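The reset rule, and other things I've gotten stubborn about

I've been meaning to write up our house rules for bin picking since January, and Raed Sabbagh finally asked me for them on Friday, so I'm out of excuses. 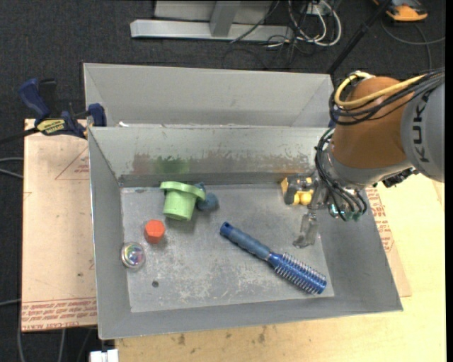 The rule I care about most is the reset rule. After every attempt, good or bad, the objects go back in the bin by drop, from the same height, and you don't fix the layout. No nudging things away from the wall! I know how tempting it is (I've done it, I'll admit, late in the day with a deadline breathing on me) but the second you tidy up for the robot, your success rate is a number about you.

Second one: decide what counts as a pick before you start. Ours is lifted clear of the walls and held for 4 seconds. Javiera Medina thought that was too generous, and we went back and forth on it over a very long lunch, but we wrote it down and we stuck to it. When I went back through my old notes from before we had a definition, I found 165 attempts marked "ok" and I have no idea what I meant by any of them. Ok how?

Third, clamp the bin. Then check the clamps at the start of each session, even if you checked them yesterday. A bin that creeps a little will make you think your calibration is drifting, and you'll spend an afternoon chasing it. Ask me about my afternoon.

Cables get a look too. I run the arm slowly out to its farthest poses by hand and watch the slack the whole way, and only then do I let the program have it. Hands stay out of the bin unless the arm is stopped and you're the one holding the pendant. Trinidad Saavedra taught me that last part at Nurkitz and she was not gentle about it, bless her.

Oh, and log the failures with the same care as the good ones! We planned on 500 attempts for this round and tossed out the first 139, which hurt, all for want of a column saying why a grasp failed. There's a column now. It has a dropdown. Josefina wants "other" taken off the list and I'm still holding out, but she's probably going to win that one next week.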